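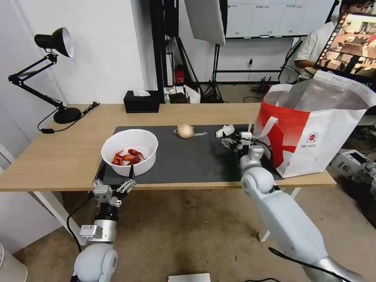

Table-clearing setup with a two-finger gripper on the left arm and a multi-fingered hand on the right.

Teaching by demonstration: frequently asked questions

Last updated 27 Jan 2026

These are the questions we get most from people who have booked time at the Praveck teaching lab. If yours is not covered, write to Rhona Galbraith at the front desk.

What is the difference between hand guiding and remote control?
In hand guiding you take hold of the arm and move it through the task while the joints are slack. In remote control you stay at the operator station and the arms follow your controls. We use hand guiding for short, simple motions with one arm. Anything that needs both arms is done by remote control.

Do I need experience?
No. Most new operators spend their first session on practice moves and record nothing. Blair Ritchie runs that session and will tell you when you are ready to record.

How many demonstrations does a task need?
It depends on the task. Moving one object to a fixed spot can work with 30 good ones. For table clearing, where the items and their places change each time, we ask for 161 before the first training run, and we usually add more after seeing where the robot fails.

How long is one demonstration?
Most table tasks take less than a minute. If you pass two minutes, stop and start over.

What happens if I drop something?
Keep going if you can pick it up again with the arm. A clean recovery is useful and we keep it. If the object is out of reach, press the discard pedal, reset the table and begin again. Do not reach in while the arms are live.

Why is the mat always dark gray?
We keep it the same so that all the recordings for a task match. Please don't move it or swap it. Bowls, vegetables, tissue and scraps of plastic should be moved between demonstrations - that is the part we want to vary.

Which hand should I use for which object?
The two-finger gripper is better for rims and edges. The multi-fingered hand is better for round or soft things, such as an onion or a crumpled tissue, but it takes longer to learn. Finlay Halliday keeps a sheet of suggested grips at the station.

Can I bring my own objects?
Yes, if they fit on the mat and weigh less than the limit on your booking form. No glass, no open liquids and nothing sharp. Tell us ahead of time about real food.

Where do the recordings go?
They are saved in Katby, our recording library, under the task name and your operator number. Mitiku Ayele checks every new batch and marks the ones to be left out. The library passed 2000 recordings in July.

Can I have mine deleted?
Yes. Send your operator number and the session date, and we will remove them within 18 days. Models that have already been trained are not retrained.

The arm lags behind my hand. Is it broken?
Probably not. A short delay is normal, and moving more slowly helps. If it gets worse during a session, stop and tell Blair.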